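Re: [household-textiles] Waffle weave cloths - folding and shrinkage
From: Meriem Radwan
To: household-textiles list
Date: August 8, 2021
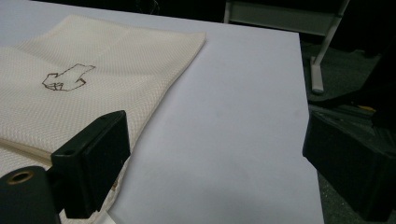
Perrine, I have now been through the Correa cloths as well as the Stilel ones, so I can answer both of your points. Your message is quoted in full because the list archive lost the first half of the thread.

Perrine Vasseur wrote:
> I am still getting uneven stacks with waffle cloths. Plain
> cotton tea towels of the same nominal size give me a square
> pile every time. With the waffle ones the corners wander and
> by the tenth cloth the pile leans. I fold in half lengthways,
> then in thirds. Is it the fold or the cloth? Mercedes thinks
> they should be ironed first, which I would like to avoid.
>
> Second question: what do you allow for shrinkage when you
> are hemming your own? I cut the June batch with 4 per cent
> extra and they came out short.

On the first point, it is mostly the cloth. A waffle weave has long floats on both faces and they draw in when the cloth is washed. The hem does not draw in by the same amount, being two or three layers of fabric held by a line of stitching. The edge therefore ends up slightly longer than the cloth it is attached to and goes wavy. If you line up the hems when you fold, you are lining up the least reliable part.

What works for me:

Lay the cloth flat on a hard, smooth table. A padded ironing surface grips the weave and you cannot shift it.

Smooth from the middle outwards with the flat of the hand. Do not pull on the corners. Pulling a corner stretches the cloth on the bias and it will creep back after it has been folded.

Find the centre line by bringing the two short sides together, press a crease with the side of the hand, then open it out again. Fold each side to that crease. Ignore the hems if they disagree with it.

Fold across once and stop. Thirds are too many layers for this weave - the trapped air makes the outer layer slide.

I would not iron. It flattens the cells, and the cells are what take up the water. Mercedes may be thinking of the Elteo cloths, which are a much shallower weave and will stand a cool iron from the back.

On the second point, 4 per cent is too low. I measured the Correa cotton before and after three washes at 40 and lost 12 per cent on the length and almost 15 on the width. The Stilel was better on the length and no different on the width. I now wash the yardage twice before cutting and add nothing beyond the hem allowance. If you must cut first, work out the length and width separately and test a square from the same bolt.

For the hem itself, use a narrow double turn and a longer stitch than you would on plain cotton. A short stitch pushes the fabric ahead of the foot and you get the wave before the cloth has even been washed. Dayana uses a walking foot and says it halves the problem. I have not tried it.

Has anyone on the list used the Erkix linen and cotton mix? Fidelina mentioned it in June but gave no figures. I would be interested in the width after washing in particular.

Meriem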